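Intro to Sampling and Survey Methods
Week 4 handout: Random samples and who gets left out
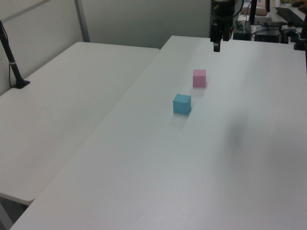

A sample is a small group taken from a larger one, the population. The list we draw from is called the sampling frame. Most trouble in survey work starts with the frame, well before any question is asked.

Running case: the Ferdale bus survey

The town of Ferdale wanted to know how often residents ride the bus. The clerk's office had a list of 1,668 households with a mailing address. Each household got a number, and 62 were drawn with a random number table. Of those, 36 sent the form back.

Response rate = 36 / 62 = 58 percent

Two separate problems here:

1. Coverage. Renters in shared houses were often missing from the list. They had no chance of being picked, so a bigger sample would not fix this.

2. Nonresponse. The 26 households that did not reply may differ from the ones that did. People who never ride the bus may see no point in filling out the form.

Terms to know

Simple random sample - every group of a given size has the same chance of being chosen.
Stratified sample - split the population into groups first, then draw from each one.
Cluster sample - draw whole blocks or buildings, then survey everyone inside.
Convenience sample - whoever is easy to reach. Cheap, and hard to defend.

Reading: Yu, chapter 3, up to the section on weights. Skip the Rellirton tables, we do those in week 6.

Problem set 4 is due Thursday at the start of class. Show your work on question 2. Questions about grading go to Masaru Ueda.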